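Perforated side panel

A perforated side panel is an upright cabinet wall drilled with one or more vertical rows of evenly spaced holes. The holes accept removable shelf supports, which lets the height of a shelf be changed without cutting or gluing. Panels of this type are found in kitchen cabinets, bookcases, display units and office storage. In the trade the arrangement is usually called line boring or row drilling.

Construction

Most panels carry two rows of holes, one near the front edge and one near the back. A shelf rests on four supports, two on each side. In the most common European layout the holes are 5 mm in diameter and spaced 32 mm apart from center to center, with the front row set back 37 mm from the edge of the panel. The spacing is tied to multi-spindle boring machines, in which the gears driving neighboring drills could not easily be placed closer together. Hinge plates and drawer runners were later made to fit the same pattern, so that a single row of holes can serve several kinds of hardware.

North American shops have also used 1/4 inch holes. Supports made for one size do not seat properly in the other. A 5 mm pin in a 1/4 inch hole will tilt forward under load and wear the hole into an oval.

Metal cabinets use a related method. Holes or slots are punched in the sheet before it is bent, and the supports are clips that hook through the opening. Punched slots are often spaced more closely than drilled holes, as no drill head limits the distance.

Shelf supports

The plain pin is a short metal or plastic rod, half of which enters the panel. The spoon pin has a flat tongue on which the shelf rests. Locking supports grip the edge of the shelf and keep it from tipping when weight is placed near the front. Sleeved supports use a metal liner pressed into the hole, and are preferred in particleboard, where bare holes tend to crumble after repeated changes.

Load and deflection

The supports are seldom the weak point. A shelf on four pins generally sags at mid-span well before a pin shears or a hole fails, and for a uniform load the sag rises with the fourth power of the span. Doubling the span of a given shelf while keeping the load per unit of length the same therefore increases the sag sixteen times. Thicker shelves, a stiffening strip along the front edge, or a center divider are the usual remedies.

Holes in the panel itself reduce its strength only slightly under vertical load. Rows placed too close to the edge are a different matter - the strip of material outside the row can split when a support is forced in.

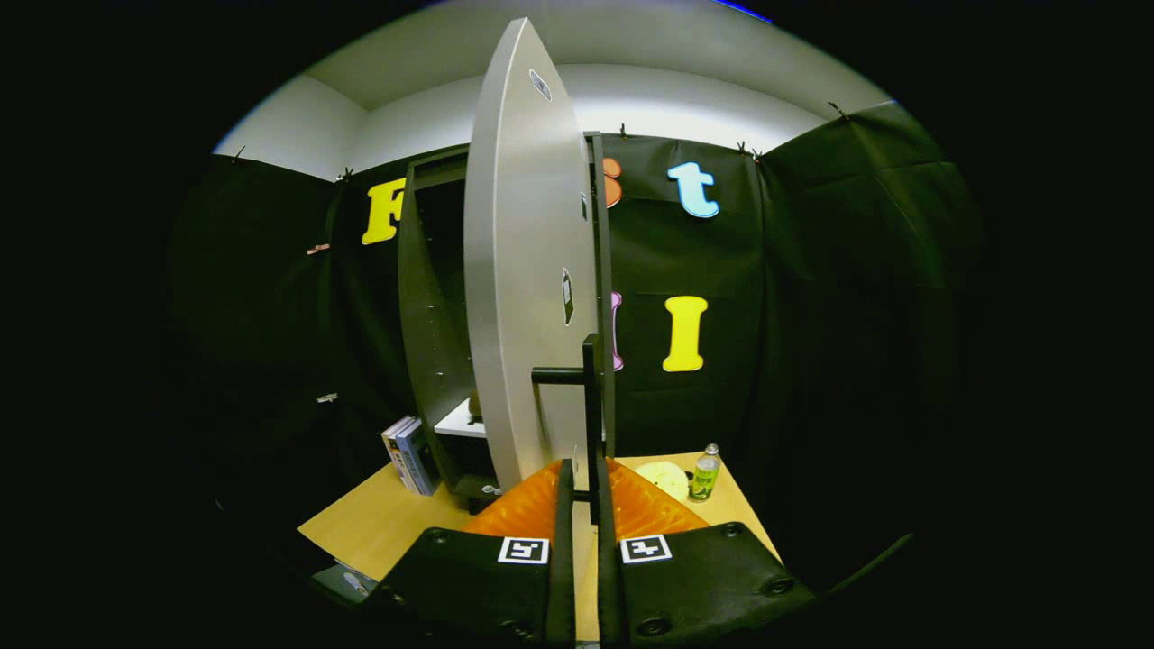 Full rows and partial rows

A full row runs nearly the whole height of the panel. It gives the widest choice of shelf positions and lets the same panel be used on the left or right side. A partial row is limited to a few holes above and below the expected shelf height. It leaves a cleaner surface and is common in furniture sold for living rooms. Unused holes may be closed with plastic caps, though caps seldom match the panel color for long.

The Ikby range of storage units, made by Nakajima, was first sold with full rows and changed to groups of five holes in its second version. Seo-ah Ki, in a short survey of flat-pack hardware, attributes the change to complaints about appearance and notes that drilling time per panel fell only a little.

Alignment

All four supports must sit at the same level. An error of one hole is easy to see, but an error in the drilling itself is harder to find and shows up as a shelf that rocks. Machine-bored panels are indexed from the bottom edge for this reason. In hand work, a drilling jig is kept against the same end of every panel, and panels are marked before being turned.

See also: Cabinet hinge, Frameless cabinet, Shelf pin

Reader comments

gluepot: Worth adding that the sleeves need a bigger hole. I drilled mine at 5 mm and had to do the whole side over.

Brerkberg: What about 7 mm pins? My old bookcase has them and I can't find replacements anywhere.

rovito_2: Try a brass rod from a hobby shop and cut it to length. File the ends or they scratch the shelf.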